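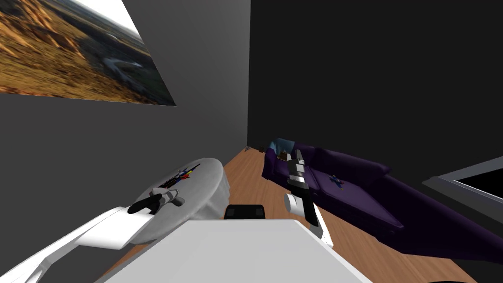
I've been at the simulated living room for most of November now and I still haven't got used to how quiet it is. No motors, no fan noise, just me in the spare room in Prukcombe with a pair of hand controllers and a cup of tea going cold, tidying a house that doesn't exist.

For anyone who missed the last post, I'm recording demonstrations for a project called Fairweather. I drive two robot arms around made-up rooms, doing ordinary household jobs, and every go gets saved as an example. Later on a model is trained on the whole pile and tries to learn the jobs for itself. My total as of last night is 1,608 saved examples, which sounds like loads until you hear that the people in the Stunport office want plenty more before they'll even start the next training run.

The living room is my favourite of the rooms so far. Purple sofa, wooden floor, a big landscape on the wall that I've grown really fond of (all dry ridges and a pale winding track or riverbed, I'd happily go there on holiday). The clutter changes, so one time there's a little blue toy on the sofa and the next time there isn't, and the side table gets a fresh jumble on top. Pencils or thin sticks or whatever they are! I dread those. They lie across each other at an angle, and if you come in even slightly too low the fingers shove the lot sideways and you end up chasing them round the tabletop.

What I've learned is to come in from above and slow down early. I used to rush the reach and then dither at the end, and when I watched my old recordings back there was this horrible little wobble just before every grab. A model trained on that will wobble too. So I went back and binned the worst of them, 900 in one go, and sulked for an evening. The total up there is what's left plus everything since.

Using both arms at once is the other thing that took me ages. My left hand is useless at anything fiddly, so I kept letting the right one do all the work while the left just hung about. Wadon (that's the labelling tool, dreadful name, lovely program) shows you how much each arm moved in a session, and my chart was embarrassing. Now I make myself hold something up out of the way with the right and go for the table with the left. It's slower, but the examples are so much more varied.

I also keep some of my fumbles, which surprised my sister when I told her. If I drop a thing, notice, and go back for it neatly, that stays in. The model needs to see a recovery or it'll have no idea what to do the first time it misses. A drop followed by me flapping about for a minute goes in the bin.

My routine at the moment is 2 hours in the morning, stop for lunch, then a shorter go until my shoulders complain. I was doing 8 hours a day at first and the afternoon stuff was rubbish, you could see me getting lazier with every reach. If you're starting out, take the breaks, and check your recordings the same day while you still remember what you were trying to do.

Kitchen next week. There are drawers in it and I'm already nervous.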